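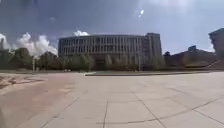 Chanida Yimyam wants to know if big stone slabs are too bumpy to learn on, and wouldn't a parking lot be easier. Fair question, it came in Tuesday and I said I'd answer it in the write-up. Short version: slabs are fine for walking drills and bad for first rolls. Start on the plain concrete, move to the slabs later. Parking lots have cars.

So. Teaching a grown-up to ride a bike on a big open plaza. Quick version of what we do with the Culluna beginners, typed up between sessions, sorry for the mess.

What you need

- a bike that's too small. Seat low enough for both feet flat
- 4 mm hex key, or whatever fits your seat clamp
- pedal wrench
- chalk
- helmet, closed shoes, water
- sun cream. Open plaza, no shade once you're away from the trees

Early is best. We go at 8 in the morning in summer, earlier if it's going to be hot. Pale paving throws the light right back at you and new riders squint, then look down, then steer at their own front wheel.

Search Dridmont how-tos Go

Before anyone gets on

Walk the ground. Whole thing, both directions. Looking for grit, wet leaves, raised slab edges, drain covers. Chalk a ring around anything you don't want a front wheel on. Seams that run the same way you're riding are worse than seams you cross. Show people this with your shoe, they get it right away.

Take both pedals off. Left one unscrews the wrong way (clockwise). Everybody forgets, me included. Put them in a bag and put the bag somewhere you'll see it.

Step 1. Scoot

Sit, walk the bike, feet flat. Then longer strides. Then two pushes and lift. Don't hold the saddle, don't hold their sholders, just walk next to them. Ask them to look at something far off and keep looking at it. Big building across the plaza is perfect, pick one corner of it and aim there.

Give this 300 feet of scooting at least before you change anything. Most people want to rush it. Let them be bored.

Step 2. Brakes

Both hands, gentle, squeeze like a sponge. Scoot, glide, squeeze, feet down. Do it again until the feet come down after the bike stops. If they stab a foot out early go back to step 1, no big deal.

Step 3. Follow a line

Find a painted line on the concrete, a long straight one if you can. Ride beside it first, a good arm's length off, never on top. Paint is slick when it's damp.

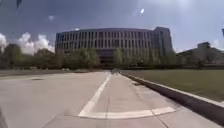

Keep them on the side away from the curb. A curb next to you pulls you in, same as a pothole, you look at it and you go there. When they can glide the length of the line with feet up and eyes up, you're ready for pedals. Grass on the other side of a curb is not a soft landing by the way, the front wheel hits the curb first.

Step 4. Pedals back on

Right pedal first, it's the easy one. Grease if you have it. Start with one foot on the ground, other pedal up at 2 o'clock, push down and go. First tries are wobbly. More speed fixes it, slower makes it worse, hard to beleive when you're the one wobbling.

Only straight lines today. Brake, stop, turn the bike around on foot, ride back.

Step 5. Slabs

Now go over to the slab paving. Loose elbows, bum a bit light on the seat. Wide turns both ways, right turns usually feel weirder. Watch for people walking across. They have right of way, always, and they won't be looking for you.

A full lap of 500 feet without a foot down and we call it done and go get coffee.

Seat goes up a little after that. A little! An inch, then ride, then maybe another inch.

Waron riders, same steps, but the loaner bikes there have coaster brakes, so swap step 2 for the one on the Mosoti page. Will add the signaling bit when I get a minute.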